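Renting a Hand by the Month

Grukden has sold robot arms to packaging plants for years. In April it began offering something smaller: a monthly rental for shops and labs that want a robot to handle loose goods but don't want to buy one. The service is called Dondine. It covers one arm, one hand with fingers, the software and a set number of training hours.

The price is 224 dollars a day, with a minimum term of 2 months. Buying the same hardware outright costs far more, and most small customers would also have to hire someone to program it. With Dondine, the customer teaches the robot by example. A worker guides the arm through a task, repeats it with the items moved to new spots, and the software builds a routine from those runs.

Grocery picking is the job most customers ask about first. Produce is harder than boxes. A box has flat sides and known dimensions. Fruit comes in odd shapes, rolls when it is bumped and bruises when it is squeezed. A hand with fingers can wrap around a curved item where a suction cup may lose its seal.
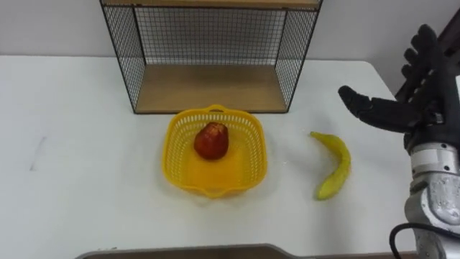 The starter lesson asks for 178 runs of a single task before the first real test. That sounds like a lot, but each run is short, and a patient person can finish the set in a few days. Runs where the item slips should be kept and marked as failed. The software uses them too.

Carbone, a grocery delivery company with one warehouse, took a rental in its first month on offer. Its staff wanted help with small mixed orders, the kind that hold a few pieces of fruit and not much else. Apples and pears went well after the starter lesson. Bananas needed a second round of teaching, mostly to get the fingers to close around the middle instead of near the tip. Grapes were dropped from the plan.

Speed is the weak point. Carbone's best full hour produced 228 picks, and a trained worker there beats that without much effort. The company kept the robot for the late shift, when orders are few and staff are hard to find.

Dradthorpe offers a competing rental with a simple two-jaw gripper. It is cheaper and faster on cartons and jars. For a customer who ships mostly packaged goods, it is the better deal. Dondine makes more sense where the items change shape from one order to the next.

Setup takes a morning. The arm needs a steady table, a standard outlet and enough clear space to swing. Grukden replaces worn fingertips at no charge during the rental, but damage from liquids is billed to the customer.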